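Frequently Asked Questions: Tiled Counters and Glass Serveware in the Guest Kitchens

Flurnmont Residence, Guest Services
Last revised August 25, 2026

Which apartments have a tiled counter?
All 13 apartments on the garden side have one. Apartments on the street side were fitted with solid counters in January and are covered on a separate page.

How should the tiles be cleaned?
Wipe the counter with a damp cloth and a small amount of dish soap, then dry it. Please do not use bleach, vinegar or scouring powder. These products wear away the grout, and the cost of regrouting may be charged to the apartment.

May I cut food directly on the tiles?
No. Each kitchen has 3 cutting boards, stored upright beside the sink. Chipped tiles should be reported to the front desk, extension 1028.

Is the colored glassware part of the kitchen inventory?
Yes. The scalloped plates from the Rivoditz set are provided for the use of all guests and are listed on the inventory card inside the cabinet door.
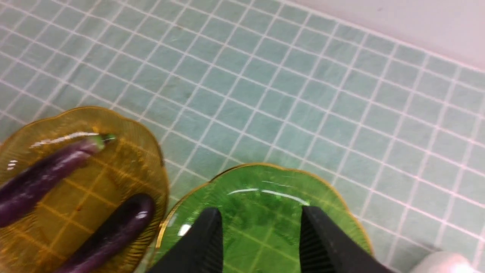 Produce from the garden market may be left on the counter until it is needed. Guests who order a Wuyts market box will find the vegetables set out in the kitchen on arrival, and a plate with a wavy rim, such as the amber one holding the two eggplants, is well suited to long vegetables of this kind. Tomatoes and onions may be kept the same way. Leafy greens and herbs belong in the refrigerator.

Can the glass plates go in the oven or microwave?
They cannot. The plates are for serving and short-term storage only. Ovenproof dishes are kept in the lower drawer.

Can they go in the dishwasher?
We ask that they be washed by hand in warm water — the amber plates in particular, which have a gold line along the rim. A soft sponge is sufficient.

What should I do if a plate is broken?
Wrap the pieces in newspaper and call the front desk. Replacements are ordered from Prusex under item number 1216. There is no charge for the first broken plate during a stay.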